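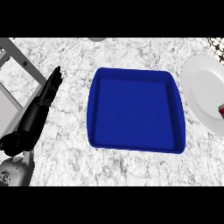 *A simulated kitchen counter, with the robot's hand on the left of a blue dish.*

**Write the rule before you run the test**

By Gheorghița Bălan

In our small field we like success rates. A team writes that its robot finished the kitchen task in 1,000 simulated trials, and everybody reads the percentage. I want to argue that we should read first another page, the one where it is written what "finished" means. Very often this page does not exist.

I worked for a time on the Huritz rule set, which several labs use for kitchen tests in simulation. The first version had one line for success: the object must be inside the dish at the end. It looked clear to us. Then two groups, Janberg and Brabec, tested the same controller and their results were far apart. Both groups were careful people. Janberg stopped the clock when the object touched the bottom of the dish. Brabec waited until the arm had gone back to its start position, and if the dish had moved more than a thumb's width, the trial was counted as failed.

I think Brabec was right, but this is my opinion and the rule did not say it. A dish pushed across the counter is in a real home a dish on the floor. A simulator forgives this, and the person who reads the table of results will never know.

So my first request is simple. The rule for success should be written, dated and shared before the first trial. If it must be changed later, the old trials should be run again. In March we did this for 1,690 trials, and it cost us a few nights of computer time. I have heard the complaint that this is too slow. For a simulation I cannot accept it.

My second request is about the neighbours of the object. A counter in a kitchen has other things on it, a plate or a can, and our rules speak almost only about the target. I would like every rule set to say what happens when the arm touches something it was not asked to touch. Maybe a light touch is allowed and a push is not. I do not insist on my own answer, only that the answer is in the document.

Some colleagues at Nernbridge say that strict rules favour the big labs, who can repeat everything. I understand this fear. But a small lab with 100 trials under a clear rule gives me more than a big one with 1,000 under a rule I have to guess. The small lab can also be checked by a student in one afternoon, and I would like to see more students do it.

The next version of the Huritz rules is open for comments now. Please send yours, even if it is only one sentence about the word "inside".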